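Kapselkaffee, Sauerteig und jetzt also langsames Essen

Meine Schwägerin hat mir im Juli einen Link geschickt, ohne Kommentar, nur der Link. Dahinter steckte ein Kurs von Pidia, vier Wochen »achtsames Essen«, mit Begleitheft und einer App, die vibriert, wenn man zu schnell kaut. Genauer gesagt vibriert sie alle 60 Sekunden, egal wie man kaut. Dazu später mehr.

Ich bin ein schneller Esser, das gebe ich zu. Ich komme aus einem Haushalt mit drei Brüdern, und wer da die zweite Portion wollte, musste mit der ersten fertig sein. Dass man davon Sodbrennen bekommen kann, hat mir mein Hausarzt auch schon gesagt, kostenlos und in einem Satz. Der Kurs braucht dafür 59 Euro und ein erstes Kapitel von Lorna Tolentino, die sich Essensbegleiterin nennt. Was man dafür gelernt haben muss, steht nirgends. Ich habe gesucht.

Was behauptet wird

Die Versprechen sind weich formuliert, das muss man der Firma lassen. »Viele Teilnehmende berichten«, »kann dabei unterstützen«, »ein Gefühl von Weite«. Weite wo? Im Bauch? Einmal wird es konkret: Man werde nach vier Wochen weniger essen, ohne es zu merken. Das halte ich bei einer Methode, bei der man jeden Bissen merken soll, für eine mutige Aussage.

Eine Fußnote verweist auf eine Befragung mit 749 Personen. Befragt wurden Leute, die den Kurs bis zum Ende gemacht haben. Wer nach drei Tagen ausgestiegen ist, kommt darin nicht vor, und ich würde wetten, dass das der interessantere Haufen ist. Ich habe an die angegebene Adresse geschrieben und gefragt, wie viele angefangen haben. Geantwortet hat eine Mylene Bañez vom Kundendienst, freundlich, mit einem Rabattcode.

Die erste Woche

Regel eins: Besteck zwischen den Bissen ablegen. Das ist die einzige Regel, mit der ich etwas anfangen konnte. Wenn die Gabel liegt, liegt sie, und man kann nicht schon den nächsten Happen aufladen, während man noch am vorigen arbeitet. Bei Suppe ist es albern. Bei Spaghetti auch, weil sich die halbe Portion wieder abwickelt und man von vorne anfängt, wodurch es zugegebenermaßen länger dauert.

Regel zwei: vor dem Essen drei Atemzüge und eine Frage an den Teller. Die Frage darf man sich aussuchen. Meine war, ob noch Salz dran muss.

Regel drei ist die App. Sie vibriert also im Minutentakt und soll einen »zurückholen«. Mich hat sie vor allem aus Gesprächen geholt. Beim Abendessen mit Janelle Pangilinan, die ich zweimal im Jahr sehe, lag das Telefon brummend neben dem Brotkorb, und sie hat irgendwann gefragt, ob ich da nicht mal rangehen will. Nach der Vorspeise habe ich es ausgeschaltet. Gegessen habe ich an dem Abend übrigens sehr langsam, wir haben nämlich geredet.

Die zweite Woche

Ab hier wird es kulinarisch dünn. Man soll eine Mahlzeit am Tag schweigend und allein einnehmen, am besten immer am selben Platz. Ich habe das mit Kartoffelsalat gemacht, mit Linsen, mit einem Käsebrot. Das Käsebrot hat neunzehn Minuten gedauert. Ich kann nicht sagen, dass es dadurch besser wurde, gegen Ende war es eher eine Aufgabe. Satt war ich danach genau wie sonst, hungrig auch wieder zur gleichen Zeit, gegen halb vier.

Mein Magen war in dieser Woche ruhiger, das will ich nicht verschweigen. Ich habe aber auch den Kaffee nach dem Mittagessen weggelassen, weil im Heft stand, man solle »nachspüren«. Jetzt weiß ich natürlich nicht, was davon geholfen hat. Wer zwei Dinge gleichzeitig ändert, erfährt über keines von beiden etwas. Ich werde den Kaffee wieder einführen und weiter ablegen, dann sehen wir.

Den Rest des Hefts habe ich nur noch gelesen. Woche drei besteht zu einem guten Teil aus Werbung für eine Keramikschale, Woche vier ist ein Brief an das eigene Hungergefühl. Ich habe keinen geschrieben.

Bleibt die Sache mit der Gabel. Die behalte ich bei, zumindest mittags, zumindest wenn es keine Nudeln gibt. Dafür hätte auch der Satz vom Hausarzt gereicht.

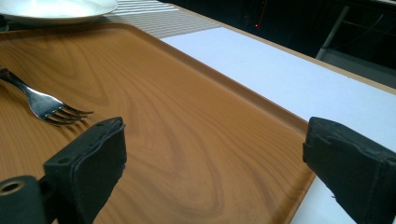

Nachtrag zu den Kommentaren

Remedios fragt, ob ich den Kurs bezahlt habe. Ja, selbst und vollständig, den Rabattcode gab es ja erst hinterher. Und an die Leserin, die mir schreibt, ich sei »noch nicht bereit« gewesen: Das mag sein. Es ist allerdings ein Argument, mit dem man jeden Kurs der Welt retten kann – auch einen schlechten.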